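Chapter 4
Carrying: Baskets and Other Open Containers

Pick up a shopping basket the next time you pass a stack of them, and before you put anything in it, just hold it for a minute. Turn it over. Run a thumb along the rim, look at how the floor of it is made, push on one of the walls and feel it give and come back. I have been teaching this course long enough to have done it hundreds of times, and I still find something I hadn't noticed!

In Chapter 3 we looked at closed containers: boxes, tins, jars with lids. Those have one big job, keeping the inside in and the outside out. Open containers are a livelier bunch. People reach into them constantly, things go in at odd angles, and the person doing the carrying is usually thinking about dinner. A basket has to work for somebody who is paying it no attention at all, and that makes it a wonderful thing to study.

We will stay with the hand basket for most of the chapter. Crates, totes and carts come in toward the end, and you will see that nearly everything you learn about the small one carries over.

The weight you don't want

Everything a shopper carries is either goods or basket. Each ounce of plastic in the walls is an ounce the arm has to lift on every trip through the store, so the first question a designer asks is how much material can be left out. In the Tesbridge study, which we will work through in Section 4.2, students followed 47 baskets through one day at the Alis market and wrote down what went into each. The loads were all over the place (one held a single lemon, another held nine cans and a melon), and the same basket has to cope with both.

Solid walls would be the simple answer, and for a bucket they are the right one. A basket doesn't need to hold water. It needs to stop a tomato from rolling out, and a tomato is stopped just as well by a wall full of holes, as long as the holes are smaller than the tomato.

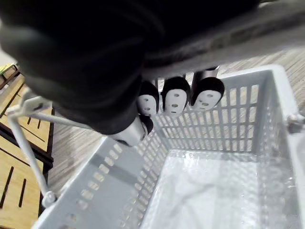

Ribs are what is left when you take the holes away, and they do nearly all the work. A rib running from the rim toward the floor helps pass the load between them. A rib running sideways ties its neighbors together and keeps them from spreading when something heavy leans on the wall. Put the two directions together and you get a grid, one of the oldest and best ideas in the whole of making things. Look at the far wall of the light gray basket: the openings are rectangles set upright, lined up in horizontal rows, and you can see straight through them to the floor beyond. Now imagine laying each of those rectangles on its side. What would change for a carrot? What would change for the person wiping the wall clean? Keep your answers, we'll come back to them in Exercise 6.

Seeing into it

There is a second gift in an open wall, and students often miss it the first time. You can see through it. A shopper glancing down can check for the eggs without digging, and so can the clerk at the register. Color matters as well. In a pale basket, a dropped packet of seeds or a small jar shows up quickly; in a dark one it can sit in a corner until closing time. When the workshop at Riis tried several colors on the same mold, the arguments went on for most of December, and I enjoyed every one of them.

What you will need

For the hands-on parts of this chapter, find one plastic basket of any make, a kitchen scale, a ruler and a bag of dried beans. The beans should weigh 2000 grams, which is a handy test load because it settles into every corner. A basket that has seen some use is better than a new one. Scuffs and whitened patches tell you where the material has been working hardest, and reading them is a skill you can start on right away.

Before you go on

Sketch a basket from memory, with no peeking. Draw the rim, one long wall and the floor, and mark where you think the holes are. Then go and find a real one and compare. Almost everyone draws too few ribs and forgets that the floor has a pattern of its own. Save the sketch, because Section 4.1 begins with it.

© Guðlaug Blöndal. Published by Stulus, Box 3230, Tesbridge | Contact | Back to top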